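In Praise of the Scuffed Gray Bin

I have moved house more times than I care to admit, and every time some kind friend has turned up with a stack of pretty baskets. They were lovely things, with liners and little leather handles, and I couldn't bring myself to put a muddy boot in any of them. What I wanted, and what I now recommend to anyone who will stand still long enough, is a big plain bin on a good solid table.

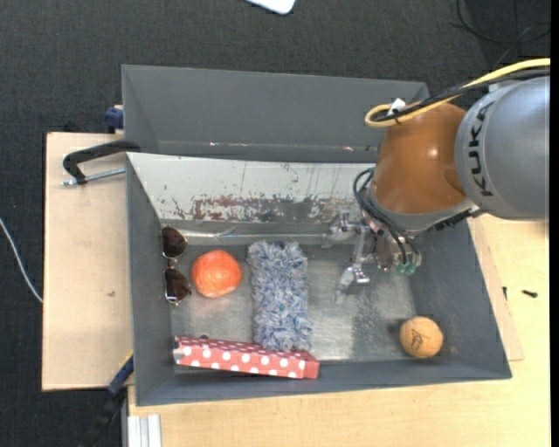
Last changed in August, 14:17

Look at the wear on those two gray bins, with the scratches low on the back wall of the front one and the scuffs across its metal floor, and tell me you'd worry about dropping a wrench in there. I wouldn't! A container that already has its marks lets you get on with the job -- and a pale wooden table brings it up to where your back can forgive you.

When we cleared out the old shop in Feltley I kept two bins side by side, one for sorting and one left empty, and I still do it that way at home. The empty one looks like a waste of space until the afternoon you need it.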